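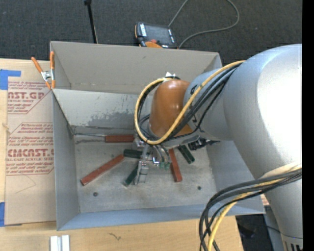
Robot arm over a gray metal bin on a wooden tabletop.

Clisenus Screen Credits
Version 1.2, 6/24/18

Clisenus is a table of film and television acting credits. It holds 1,775 rows covering 400 performers. Each row is one performer in one role in one title.

Files
credits.csv: the main table
people.csv: one row per performer
aliases.csv: stage names and spelling variants

Columns in credits.csv
person_id: integer, matches people.csv
title: release title in the original language
year: year of first release or first broadcast
medium: film, series, short or tv_movie
role: character name as billed, blank if unbilled
billing: position in the opening or end credits

Collection
Natalina Lo Presti and Leif Vik typed the rows from on-screen credits. Kalevi Toivonen checked the spelling of names against press kits. Where the two differ, the on-screen form is kept and the other goes in aliases.csv.

Known problems
18 rows have no year. Recurring guest parts are entered once per season, so series counts run high. Voice roles are not marked. Accents were lost in part of aliases.csv and will be restored in August.

Loading
All files are UTF-8, comma separated, with a header row. Read person_id as text if your tool drops leading zeros.

Corrections go to Irja Lehtinen. Give the person_id and the title.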